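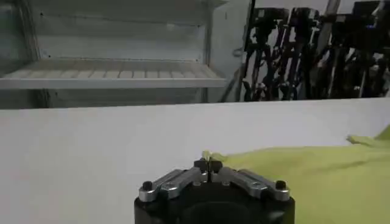
Notebook entry, 8 May 2025
Dental Materials Laboratory, Gerkura building
Subject: Handpiece chuck retention, second series

The purpose of this series is to determine whether the bur retention force of the Rilla handpiece falls with repeated steam sterilization, and whether the revised chuck spring supplied by Alipour performs differently from the original. The first series, closed in December, was set aside after review because the lubrication step had not been applied in the same way to all units. The procedure was rewritten and the present series follows the new text without change, except as noted under Deviations.

Units and preparation

Two groups are under test. Group A holds handpieces with the original spring. Group B holds handpieces with the Alipour spring. All units were received in sealed pouches and logged by serial number in the front binder. The outer sleeves were wiped with alcohol, the chucks were flushed, and each unit was run unloaded before the first pull. A new test bur was assigned to each handpiece and will stay with it to the end of the series. The burs are plain shank blanks with no cutting head.

One pouch in Group B had a weak seal along the short edge. The handpiece inside showed no visible damage and was accepted. The pouch has been kept.

Sterilization

Units go through the bench autoclave on the wrapped cycle. Pulls are made before the first cycle and again at 50, 100 and 300 cycles. Both groups have now passed 100. Lubrication is applied before each cycle with the nozzle seated fully in the drive end, one measured spray, followed by a short run to clear the excess. The wording "until clear" in the old procedure was the source of most of the trouble in the first series and should not be brought back in any form.

The printer on the autoclave faded badly during the last block of cycles. The paper records are readable but faint and have been copied. The ribbon was changed before the cycle record for the next block was started.

Pull test

The handpiece is held in the split clamp with the chuck facing up. The bur is inserted to the stop, the chuck is closed, and the bur is drawn out along its axis at constant speed. The peak force is recorded. Each unit is pulled two times, and the lower value is carried to the summary sheet. Both values remain in the raw data file.

Alignment remains the most sensitive part of the setup. A small tilt in the clamp raises the reading, as the shank then binds against the chuck wall. The square was checked against the reference block at the start of the session and again after the break, and no adjustment was needed. Colleagues using the stand for other work are asked to leave the lower clamp in place until this series is closed. If it must be removed, please write this in the stand log so that alignment can be repeated before the next pull.

Results to date

Group A shows a gradual loss of retention between the 50 and 100 cycle pulls. All units remain above the limit in the test plan. Group B shows a smaller change over the same interval, and its values are more widely spread at every point, including the pull made before sterilization. The spread may come from the springs themselves or from their assembly into the chucks. It is too early to say which, and the 100 cycle data should not be quoted outside the laboratory as showing an advantage for the new spring.

One Group B unit gave two readings that differed by more than the permitted amount. The bur was removed and examined under the microscope, and light scoring was found near the end of the shank. A third pull with a spare bur agreed with the higher of the first two. All three values are entered, and the unit is marked for review. It stays in the series.

Deviations

1. The first unit tested today was pulled before the load cell had completed its warm-up period. The pull was repeated after warm-up, and the early value is struck through with initials.
2. A spare bur was used for the third pull described above.

Open items

Nimarer has asked for the raw force curves as well as the peak values, as part of its supplier file. The curves can be exported, but the column headings need to be corrected first - they still carry the labels from the adhesive work on crown cements.

A request has been sent to Alipour for the lot records covering the springs in Group B. If more than one lot was used, the group will have to be divided in the analysis.

The gauge used to check shank diameter is due for calibration before the 300 cycle pull. It should go out with the next shipment to the calibration service, together with the small torque driver.

Units were returned to the labeled trays after testing. The next sterilization block begins once the new indicator strips have been checked in.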